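Section 4. Setting up the work top before cooking

Read this section before you put any food on the counter. It applies to the short counter with the dark brown marble pattern, with the leaf wallpaper behind and on both sides. The long counter in the Kurnham kitchen is treated in section 5.

4.1 Clear and wipe the surface

1. Remove everything from the counter, also the small things near the wall.
2. Wipe with a soft cloth and warm water. Use one drop of dish soap if there is grease.
3. Dry with a second cloth. Work from the back wall to the front edge.
4. Look at the surface from a low angle. The pattern has many pale lines and white veins, and flour or salt is easy to miss between them.

Note: A thin pale line in the marble can be part of the pattern. Pass a fingernail over it. If the nail catches, write it down in the kitchen book and tell Emese Farkas.

Caution: Do not use vinegar, lemon or scouring powder on this counter. They make the polish dull.

4.2 Place the striped bowl

The striped bowl is for the cut ingredients, mostly onion and garlic. It goes down first, so that you have a fixed point for the other things.

1. Hold the bowl with two hands and check the rim with your thumb for chips.
2. Set it down at the back of the counter. Do not slide it - the ring under the bowl has no shine on it and can scratch the polish.
3. Leave it upright and empty until the cutting is finished.

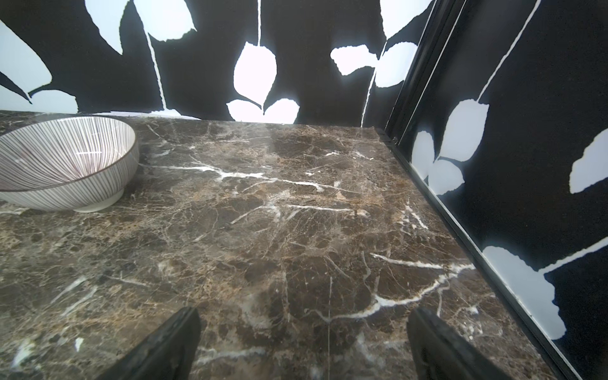
Figure 4-1. Striped bowl on the marble, close to the back wall.

Note: The bowl may stand near the wallpaper, but it should not press against it. If you fill it with something that stains, for example beet or tomato, move it a little forward. The wallpaper can be wiped only with a dry cloth. The replacement paper is Skikeck pattern 541, and one roll is kept in the store room.

4.3 Place the pressure cooker

1. Check that the sealing ring is clean and lies flat inside the lid.
2. Check that the valve opening is free. Hold the lid against the light for this.
3. Close the lid and put the cooker at the back left of the counter.
4. Turn the long handle toward the front left. In this position it does not pass over the cutting board.

Caution: Never put the cooker on the marble directly from the stove. Let the pressure go down completely, open the lid on the stove, and wait 10 minutes before you carry it.

Caution: Do not lift the cooker by the weight or by the red valve on the lid.

4.4 Place the cutting board and the knife

1. Lay the black cutting board flat in the middle of the counter.
2. Press on each corner. If the board rocks, wipe under it and try again.
3. Lay the cleaver flat behind the board, with the handle toward the hand you cut with.

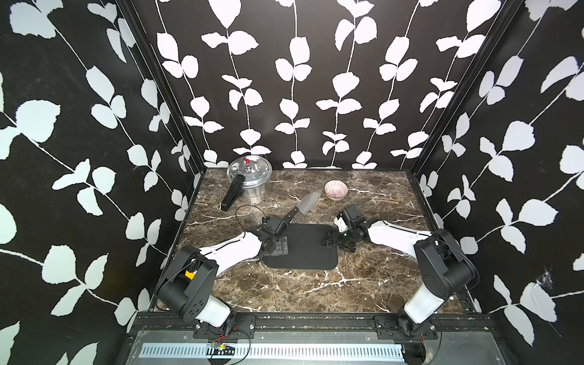

Left-handed cooks will have the handle pointing down to the left, and right-handed cooks turn the knife the other way. The blade stays flat in both cases. Do not leave the knife standing against the bowl or the cooker, also not for a short moment while you answer the door.

Wash the cleaver by hand and dry it at once. Sharpening is done by Aranka Borbély, normally in December, and she needs the knife for one evening.

4.5 Add the yellow bowl

The yellow plastic bowl is for peels and ends. It is not used for every recipe. For the Kulen stew you will need it, because there is a lot of onion to peel.

1. Place the bowl at the front left corner, open side up.
2. Keep it on the counter, and not on the board.
3. Empty it when it is half full.

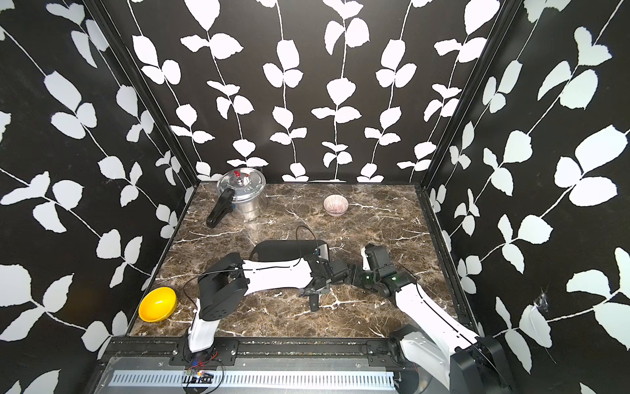

Figure 4-2. Yellow bowl at the front left corner, pressure cooker and striped bowl at the back.

Caution: The yellow bowl is plastic. Do not pour hot fat or boiling water into it.

4.6 Spare parts

Sealing ring for the cooker: Bakos part 318
Valve, red: Bakos part 799

Order the ring and the valve together if the cooker loses steam at the lid. Go on to section 5 when the counter is ready, or to section 6 if you work only with the short counter.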